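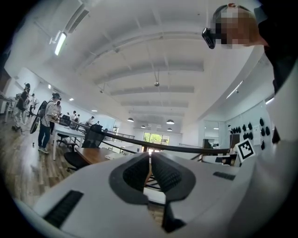 Drivers wanted for a long-term family car comparison

October
By Jonalyn Lacson

Drarnico is looking for nine households in and near Miltthorpe to take part in a comparison of small family cars over the winter. Each household will have the use of two cars, one after the other, and will tell us how they get on with them.

We publish buying guides for people who keep a car for a long time. Our own road tests cover performance and fuel use well enough, but they are done by two testers, neither of whom has to fit a pushchair in the boot every morning. We want to hear from people who do the school run, commute on A roads, or carry dogs, tools or elderly relatives.

What you would do

You would drive each car as your main vehicle for six weeks and keep a short log of journeys, fuel and any faults. At the end of each loan you would fill in a questionnaire on seats, visibility, heating, controls and luggage space, and have a phone call with Henrik Frerichs, who edits the guides. Please be frank. If the touchscreen is a nuisance in gloves, write that down.

Who can apply

The main driver must be 25 or over, have held a full UK licence for at least three years and have no more than three points on it. A second driver in the same household can be added on the same terms. You need somewhere off the road to park -- a drive or a private car park is fine. You should normally cover at least 696 miles over six weeks. Smoking is not allowed in the cars.

What we provide

Insurance, servicing and breakdown cover are paid for by us. You pay for your own fuel, and for any fines or parking charges. There is a fee of £150 for each completed loan, paid once the log and questionnaire are in.

How to apply

Write to Tùng Đồng at the Drarnico office in Miltthorpe with your name, postcode, present car and a few lines on the driving you do in a normal week. Say whether you can drive a manual, an automatic or both. Handovers take place at the office between 8am and 11am, so please mention it if those hours are difficult.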